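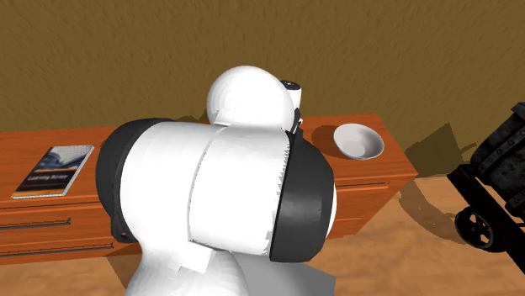 Wooden dresser against a brown wall.

Search tips
Enter keyword
Go

Sticking drawers: causes and treatment

A drawer that binds in October and runs freely in spring is swelling with moisture. Do not plane it in the damp season. The gap will be too wide once the timber dries out.

Take the drawer out and look for shiny patches on the runners and the lower edges of the sides. These mark the points of contact. Rub them with a plain white candle, wipe off the crumbs and refit. Soap also works but draws moisture, and on unsealed timber it can leave a sticky film.

If wax has no effect, check the carcass for square. Measure both diagonals of the drawer opening. A difference of 2 mm is enough to cause binding on a wide drawer. On my own chest the opening was 695 mm across and the fault was an uneven floor - a thin packer under one front foot cured it.

Worn runners should be replaced in pairs. Cut new strips from straight-grained hardwood, glue and pin them, and sink the pin heads well below the surface. Leave overnight before loading.

Sand only as a last resort, with 180 grit on a flat block, a few strokes at a time. Seal the bare wood with one thin coat of shellac.

Loose bottoms are a separate fault. Slide the panel back into its groove and fix it at the rear edge only, so that it can still move.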